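Kumer hand gripper, six months in

Four stars from me, and I was the one moaning when it arrived! We finish tabletops at Zimel, and the Kumer is what we use to record our handling moves so the arm on line 4 can copy them. You squeeze, the two fingers close, simple as that. My wrists were sore for the first week (it's heavier than it looks) but Elaine Evangelista showed me how to tuck my elbow in and that sorted it.

What's changed is the job. Less lifting, more showing, and I do miss the chatter at the stacking end.

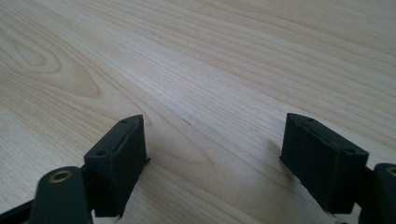
Reinaldo moved over to inspection in September and says he'd never go back. I'm less sure, the pay band still hasn't caught up with the new work. One star off for the spare pads, which took 6 weeks to come.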